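Rollilmont Reading Room Acoustic Refit
Progress report to the Amaral Fund, September 2023
Prepared by Rosimeire Vieira 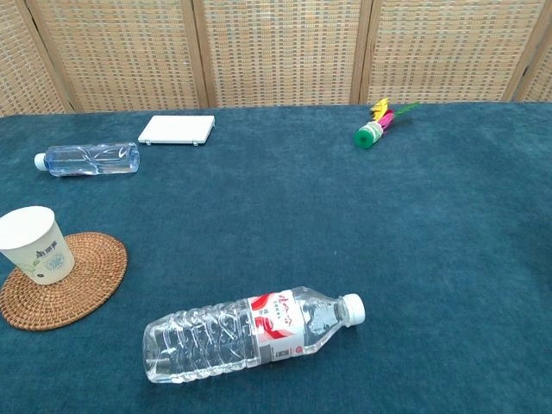 Work under phase 2 is on schedule. Ceiling absorbers are installed in the main room and the side corridor. Reverberation at 512 Hz was measured at 14 positions before and after installation, and the full readings are in the annex. The corridor still shows a flutter echo between the parallel walls - Fakgate has been asked to quote for angled panels.

Spending stands at 900 below the approved budget line. The difference comes from lower freight charges on the Griltuvel felt. We ask to carry it over to door seals.

One item is open. Reinaldo Marinho has not yet received the fire rating certificate for the second batch of felt, and that batch stays in storage until he does. Final measurements are planned for January.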